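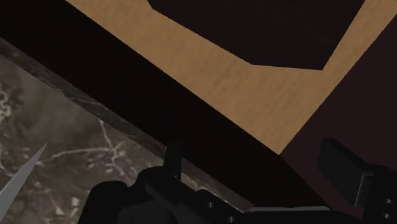

Brosico詩叢書 公募・刊行に関するよくある質問

最終更新:4月
対象:第一詩集の原稿募集、翻訳詩集の企画応募、既刊書の引用・朗読許諾

応募資格

Q1. すでに詩集を出している場合も応募できますか。
第一詩集部門は、単著の詩集が未刊の方に限ります。私家版は、発行部数が200部以下でISBNの付与がないものに限り、既刊と見なしません。共著、アンソロジーへの収録、小冊子は部数を問わず応募資格に影響しません。

Q2. 小説や評論の著書がある場合はどうなりますか。
応募できます。判定の対象は詩集の単著のみです。

Q3. 筆名での応募は可能ですか。
可能です。応募票には本名と筆名の両方を記入してください。刊行時の表記は契約書の記載に従います。契約後の変更は、初校の返送までに申し出があった場合に限り受け付けます。

原稿の体裁

Q4. 分量の規定を教えてください。
本文48ページ以上96ページ以下とします。目次、扉、注は含みません。一編が複数ページにわたる場合、ページの変わり目が連の切れ目に当たるかどうかを原稿上に明記してください。指示がない場合は連続した行として組みます。

Q5. 縦書きと横書きのどちらで提出すればよいですか。
どちらでも構いません。ただし一冊の中での混在は、作品上の必要がある場合に限ります。字下げは全角スペースで入力し、タブは使用しないでください。

Q6. 雑誌に掲載済みの作品を含めてもよいですか。
含めて構いません。初出一覧を巻末に付し、誌名、号数、掲載時の題名を記載してください。改稿した作品には「改稿」と付記します。転載許諾の取得は応募者が行います。

Q7. 提出後に原稿を差し替えられますか。
受付番号の発行前であれば一度だけ差し替えられます。発行後は誤字の訂正も受け付けません。訂正は採用決定後の編集作業で行います。

翻訳詩集

Q8. 翻訳部門の提出物は何ですか。
訳稿20ページ以上、対応する原文、原著の書誌情報、原著作権者への照会状況を記した書面の4点です。原著作権の保護期間が満了している場合は、書面に代えて原著者の没年と初版年を記載してください。

Q9. 重訳は認められますか。
原則として認めません。底本とした言語の版が著者自身の訳による場合は、個別に判断します。

選考

Q10. 選考の手順を教えてください。
一次選考は編集部が匿名で行い、最終候補は14編以内とします。最終選考はBianka Mészáros、Noémi Sárközi両名の合議によります。両名の意見が一致しない場合、当該年度は該当作なしとすることがあります。

Q11. 選評は公開されますか。
受賞作の選評のみ、年刊誌『Hollow』に掲載します。最終候補作については題名と著者名を掲載します。一次選考の結果に関する個別の照会には回答していません。

刊行と権利

Q12. 初版の部数と印税はどうなりますか。
第一詩集部門の初版は1110部です。印税は本体価格の8%とし、刊行の翌々月末に初版分を一括で支払います。著者献本は20部です。

Q13. 受賞作を他の賞に推薦してもらえますか。
刊行後、編集部が規定を確認のうえ、該当する賞に献本します。著者による自薦を妨げるものではありません。推薦先の一覧は著者にのみ通知します。

Q14. 電子版は刊行されますか。
行分けを固定した形式に限り、Cellanceで配信します。文字サイズの変更により改行位置が動く形式では配信しません。

Q15. 既刊詩集の作品を朗読会で使用したいのですが。
営利を目的とせず、入場無料で、朗読者に報酬が支払われない場合、申請は不要です。これ以外の場合は、書名、作品名、開催日、会場の定員を記載して申請してください。録音または録画の公開を伴う場合は、朗読の許諾とは別に申請が必要です。

Q16. 叢書番号1272の『Palaniappan』は入手できますか。
品切れです。重版の予定は未定です。図書館での複写については各館の規定に従ってください。

問い合わせ

Q17. 電話での問い合わせは可能ですか。
応募に関する問い合わせは書面または所定のフォームで受け付けます。受付番号をお持ちの方は件名に記入してください。回答には10営業日を要します。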